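**Staralby hand gripper, review after one season of use**

Posted May 14, 2025

I look after the grippers for a small data project called Rullivstead. We use the Staralby to record people handling household objects, and the recordings go to the group that trains the arm. My part is getting the units ready, keeping them working and fixing them when they don't. This review is about that side of it. I can't tell you much about the quality of the trained arm.

We started in October. The unit I'm writing about is 008, which has had the most use and the most repairs. It has logged 2,635 recordings so far. I bought it at the regular price with project money.

**Setup**

The first setup took me 62 minutes with the manual open. Now it's much faster, and most of the time goes to calibration. The order I use:

1. Charge fully before the first power-up. The quick start card leaves this out, but the manual has it on page 2.
2. Scan the QR code on the label so the software knows which unit it is talking to. If you run more than one, check that the number on the label matches the number on the screen.
3. Clean both lenses with a dry lens cloth.
4. Run the finger calibration: fully open, fully closed, five times. Go slowly. If you squeeze hard at the end of the travel, the zero point comes out wrong and you have to start over.
5. Make one short test recording with something simple and play it back before you do any real work.

For step 5 I like a soft, plain object with no shine on it. You want to see both fingers meet it at the same time. If one finger gets there first, the linkage needs adjusting, and it's better to learn that before a whole session is recorded that way.

The two lenses sit side by side on the flat black panel, above the label, and they are both easy to touch by accident when you pick the unit up. I tell everyone to look at them again right before they start. A thumbprint doesn't look like much on the glass, but it makes a soft patch in every recording until somebody wipes it off.

Unit 008 has its yellow fingers on either side of a gray cylinder, held upright against a green tatami mat, and the small red light at the bottom of the housing is on. With the fingers in this position I check that they stand even with each other and that the object isn't tipping toward one side.
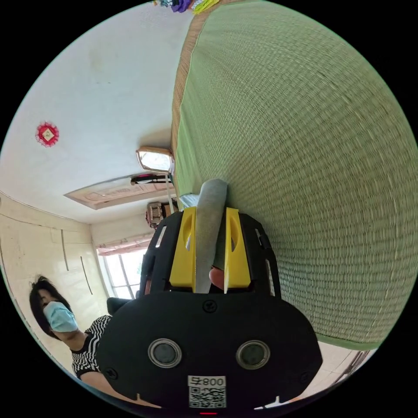
## Upkeep

The weekly job is short. Wipe the fingers, including the inside edges of the oval cutouts, where lint collects. Brush out the slots in the frame around them. Check the screws by hand with the right size driver, snug and no more. I overtightened one on another unit and it has never come out cleanly since.

Every 600 recordings I take the fingers off and clean the slide. Staralby's manual says to put a drop of oil on it. I stopped doing that after the first time. The oil held dust, and the movement got stiff within days. A dry lubricant from Mofokeng has worked better for us, but ask before you do the same if your unit is under warranty.

The label is holding up fine. I expected to be reprinting it by now.

## Repairs

Two so far on 008.

The first was a sticky left finger. It closed normally and then hung up a little on the way back. I replaced the return spring, which is a cheap part, but getting to it means removing the lower housing and unplugging both camera leads. The leads are short. Şengül Eren, who does our electronics, showed me how to prop the housing on a block so that they aren't pulled while you work. The manual should mention this.

The second was a camera that dropped out partway through recordings. I swapped the lead with a new one from Bruston and it hasn't happened again. Nazar Sirko thinks the old connector was never fully seated at the factory. He may be right. I hadn't opened that side before, so I don't have a better idea.

After either job you have to calibrate again. Leave time for it.

## What I like

- The fingers come off without special tools.
- The software warns you if the calibration is old.
- Spare parts can be ordered one at a time.

## What I don't like

- The camera leads need more slack.
- The indicator light gets one line in the manual.
- It's front-heavy, and people get tired. We switch hands or take a break between sets.
- The oil advice.

## Would I buy it again

Yes, but I'd order a return spring and a spare lead with each unit. If you don't have anyone who is comfortable opening the housing, ask Staralby about a service plan first. I haven't used theirs, so I can't say what it's like.

Rating: 4 out of 5.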